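Ukstead Gripper Trials - Minutes
27 Feb 2021

Present: Boglárka Farkas (chair), Lizeth Muñoz (minutes), two from Kunby
Apologies: Valderrama

1. Previous minutes
Accepted. The February parts order is still open, see item 4.

2. Hand-held gripper, fruit picks
Lizeth went through the orange set. Each operator did 20 picks, lifting one piece of fruit at a time out of a bowl or off a plate. The blue pads were used throughout. Boglárka asked that the grip be taken on the sides of the fruit, as in the bowl pick shown. 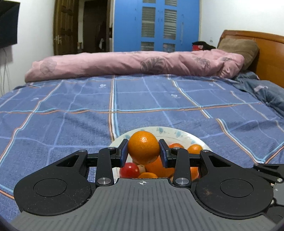 Fruit set, bowl: orange held between the two blue pads.

Kunby would like the same picks repeated with the Clindness pads so the two can be compared properly. Agreed, same operators and same fruit sizes. Oranges only for now - kiwis and tomatoes can wait until the pads are settled.

3. Plate or bowl
Discussion on whether to keep both. Lizeth prefers the plate, as the fingers have less rim to clear on the way in.

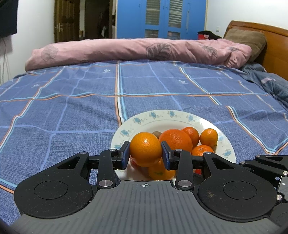

Boglárka wants to keep the bowl as the harder case. Agreed to keep both and label them separately in the log. The log has 59 entries with no dish recorded, and Lizeth will fill these in. Target for the full comparison is 200 picks per pad type.

4. Parts
Spare pivot pins have not arrived. Boglárka to chase the supplier. Kunby can lend 2 sets of pads in the meantime.

5. Other business
Housings to be wiped down after each session. Valderrama's question about the controller cable held over to the next meeting.

Actions
Lizeth - fix log entries, send pick sheet to Kunby
Boglárka - pivot pins
Kunby - loan pads, Clindness pads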